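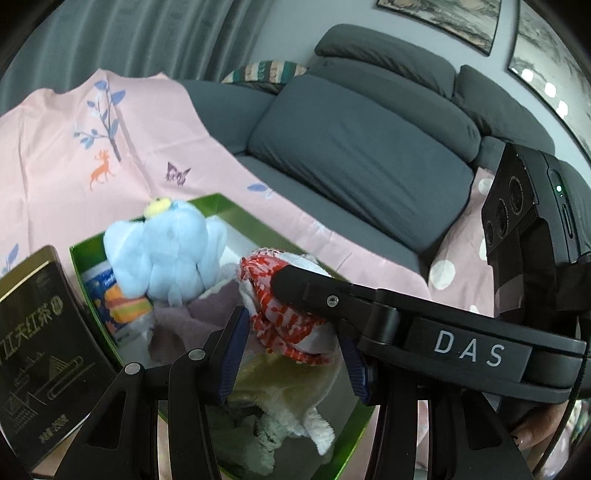
Section 3: Setting up a tournament in Plunda

Read this section before you open entries. Most of the trouble we hear about on tournament mornings comes from settings that were left at their defaults, and some of the defaults are not very good. Where we think a feature is oversold in the program's own menus, we say so.

You will need the organiser login, the rule set for your league, and a list of rooms you have confirmed in person. A booking email is not confirmation. Bernadette Besnard has run tabs out of two different buildings that both swore the rooms were unlocked.

3.1 Creating the event

1. Log in and choose New Tournament. Do not choose Copy Last Tournament, even if the format is the same. Copying brings over old judge conflicts and old room names, and there is no screen that shows you which ones came across.

2. Enter the tournament name as you want it printed on ballots. You can change it later, but ballots already generated keep the old name.

3. Select a rule set. The choices are Parliamentary, Policy, Individual Events and Mixed. Mixed is meant to let you run debate and speech events on one schedule. It works for small meets. If any competitor is double-entered, create two linked tournaments and set the time blocks by hand.

4. Set the time zone. Plunda guesses this from your browser, and the guess is wrong often enough that you should check it.

5. Press Save, close the page, and open it again. If your rule set has gone back to Parliamentary, you have hit the bug described in 3.6.

NOTE: The entry limit is 3000 per tournament. If you are anywhere near it you have bigger problems than the software.

3.2 Adding events

1. Open the Events tab and press Add.

2. Give each event a short code of up to five letters. The code appears on postings, so pick something a nervous first-year can read from the back of a crowd. IMPR is fine. IX2B is not.

3. Enter speaking times and grace periods separately. If you leave grace at zero, the program treats it as zero. It does not fall back to your league's rule, whatever the tooltip says.

4. For Parliamentary, tick Points of Information only if judges are expected to record them. It adds a row to every ballot, and judges will fill it in with whatever comes to mind if they haven't been told otherwise.

5. For limited-prep events, set the draw time. The timer counts from the moment the topic is released on screen. If you hand topics out on paper, turn the timer off.

3.3 Entering judges

1. Open Judges, then Import. The file must be a plain spreadsheet with one judge per row.

2. Fill in the school column for everyone. A judge with a blank school is treated as neutral and will be placed in front of anybody, including the team they coach.

3. Enter additional conflicts by hand. Former students, siblings and ex-partners do not show up in a spreadsheet.

4. Leave the Judge Rating column blank unless your league has an agreed method for it. The rating runs from 1 to 5 and the program uses it to put "stronger" judges in the later rounds. We have not seen any evidence that the numbers mean much. In practice they record who has been around longest.

CAUTION: Imported judges are marked available for all rounds. Someone who agreed to judge the morning will be scheduled until the trophies come out. Set availability for each person before you pair anything.

3.4 Pairing the preliminary rounds

1. Open Rounds and choose Round 1.

2. Choose Random for the first two rounds and Power Matched for the ones after. The third choice, Smart Balance, is described in the menu as producing fairer brackets. The makers have never published how it works. Ursina Koller ran it alongside ordinary power matching on an old results file and got pairings she couldn't explain to a coach who asked, and that was enough for us to leave it alone.

3. Press Generate. A draft appears on your screen only.

4. Read the draft. Look for teams from the same school meeting each other, teams that have already met, and the same team taking the same side again. Plunda flags the first two in red. It does not flag the third unless Side Memory is switched on, and it ships switched off.

5. Correct any problem by dragging one team onto another. They will swap.

6. Press Lock, then Publish. These are separate buttons. Publishing an unlocked round lets a second organiser change it after competitors have left for their rooms.

CAUTION: Do not press Generate again after publishing. You will be asked "Refresh round?" and answering yes replaces every pairing. There is no undo.

3.5 Ballots and results

1. Decide now whether you are using paper or electronic ballots, and use one of them all day. Running both is supported on paper, so to speak. The totals do not always agree when both are in use.

2. If using paper, print one spare set for each round. Print them the night before.

3. If using electronic ballots, ask the venue about its wireless network and then test it yourself from the room farthest from the router.

4. Have a second person read each result back before it is confirmed. The program accepts a low-point win without comment unless you tick Warn on Low-Point Win. Tick it.

5. Sweepstakes points are calculated under Awards. Check the table against your league's own. The one supplied gives 200 points for a final-round win in any event, regardless of how many were entered, and few leagues we know of score that way.

6. Work out one school's total by hand before the ceremony. If it matches, work out a second.

3.6 Known faults

Rule set reverts to Parliamentary. Happens when the tournament name contains an ampersand. Write "and".

Postings show last round's rooms. Clear the Posting Cache under Tools. Restarting does not fix it, although the help page suggests it.

Tie-breaks ignored. Drag the tie-breaks into order even if they already look right, then save. Until you move one, the list is for display only.

Export stops at 1000 rows. Export by event and join the files yourself. We reported this fault in November and were told it was by design.

Judge app logs out between rounds. No fix known. Keep the access codes on a printed sheet at the tab table.

3.7 Backing up

1. After each round is confirmed, choose Tools, then Save Full Copy.

2. Put the copy on a USB stick and take the stick out of the computer.

3. Print the cumulative results as well. The automatic backup is stored in the same place as the tournament, so anything that takes out one is likely to take out the other.

Section last revised 2023-05-15. Breaking to elimination rounds is covered in Section 4.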